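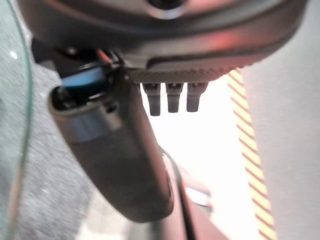 Gathering Grasp Examples from a Wrist Camera: Was It Worth the Bother?
Cecilia Bonsu
Final project report, Plulthorpe robotics stream
Last updated: December

1. What I was asked to do

The Prekano software is supposed to learn small handling jobs from recorded examples. A person steers the hand through the job, the camera at the wrist records it, and the software works out the rest. The handbook says to collect "plenty of varied examples" and leaves it there. My project was to collect a set, label it, train on it and report how it went. I also wanted to find out what "varied" means, as the word was doing a lot of work in that sentence and the handbook never defines it.

I came to this with doubts and I still have most of them.

2. The set

The finished set is called Gutmont, after the street I was living on. It has 3360 labelled stills taken from 60 recordings. I kept 24 of the recordings out of training so that there would be something honest to test against. My supervisor thought this was too many to give up. I thought it was barely enough, given how alike the recordings turned out to be.

The stills were labelled by five of us from the same tutorial group using Adjei, the labelling tool that the stream already had. For each still we marked whether the hand was approaching, holding, letting go or doing none of these. The fourth label was my addition. Without it people were forced to call idle hovering an approach, and the first batch was full of approaches to bare floor.

3. What the camera gets to see

A wrist camera goes wherever the hand goes, and this is the usual argument in its favour. The trouble is that the hand goes along too. A lot of every view is dark housing and dark finger, sitting in much the same part of the picture however the arm is turned. The floor, the tape and whatever else is down there have to share what remains. I don't see how a set can be called varied when so much of each still is the same dark shell, and counting stills hides this completely.

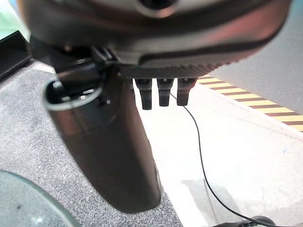

Figure 1. Wrist view over the floor. The thin black cable shows up well against the pale floor; the dark hand takes up most of the top.

Figure 1 is one of the clearer ones. Carpet on the left, pale floor beside it, hazard tape off to the right. I'd hoped these would act as cheap landmarks, and for a person looking at the still they do. For the software they may be too good. If the striped tape turns up on the same side in still after still, the software can learn where the tape is and never bother with the fingers at all. I checked for this in section 5.

The other thing I would point to is colour. Black fingers and a black cable are a poor mix when one seems to start right underneath the other. In Adjei, two labellers looking at the same still could not agree where a finger stopped and the cable began. Clear glass was worse again, with carpet showing faintly through it and only a pale rim and a glint to go by. We ended up writing a rule: if you have to zoom in to be sure, label it "none of these" and move on. I am not proud of the rule. It throws away exactly the stills a learning system should be tested on.

4. Labelling trouble

"Holding" caused the most arguments. From the wrist you can't always tell whether a fingertip is touching a thing or is just in front of it. The tip hides the point of contact. We tried going back to the recording and using the stills before and after, which helped, but then the label depends on something the software isn't shown. It gets one still. We were getting several, and then marking it wrong for not knowing what we knew.

I relabelled a batch of my own a fortnight later without looking at the first round and disagreed with myself more than I would like to put in writing. (The sheet is in the appendix, so I have put it in writing.)

5. Results, such as they are

On recordings it had seen, the trained system looked excellent. On the ones held out it was decent at "approaching", patchy at "letting go" and close to guessing on "holding". When I covered the tape side of the test stills with a plain grey block, "approaching" got noticeably worse. The block hid no part of the fingers. I take this to mean that some of what looked like skill was the system reading the floor.

The Prekano handbook would say I need more examples. Maybe. More of the same examples would give me a bigger number for the front page and the same problem.

6. If someone takes this over

Move the tape, or lift it for half the recordings. Use a cable that isn't black. Record on the carpet and on the pale floor separately before mixing them. Add a second camera standing off to one side, even a bad one, so that labellers can settle the contact question. Keep the fourth label.

I would also split test recordings by layout and do it before any training starts. I split mine at random, and I suspect the results in section 5 are kinder than they should be.

Contact: Cecilia Bonsu, Plulthorpe robotics stream | © Plulthorpe student projects | Back to top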